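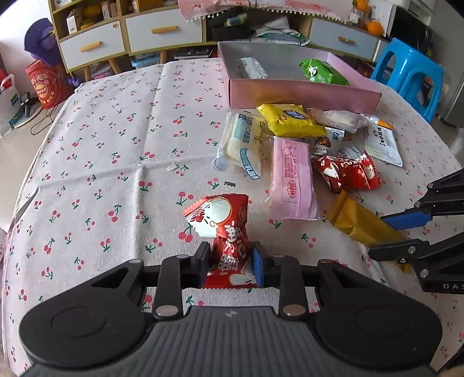 *Snacks and their pink box on the cherry tablecloth.*

## Filling your Stondov snack box

1. Spread a cloth over the table and stand the open box near the middle, where everyone can reach it.
2. Lay the long packets and bars in first, as flat as they'll go.
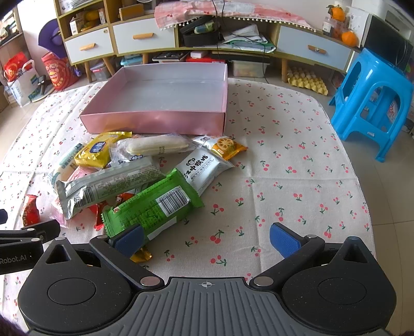
3. Pop the bread and cakes on top, then tuck the little sweets into whatever gaps are left – children are ever so good at this bit!

**Note:** Do have a look at the dates as you go.

**Caution:** Please don't press down on the buns to make the lid shut.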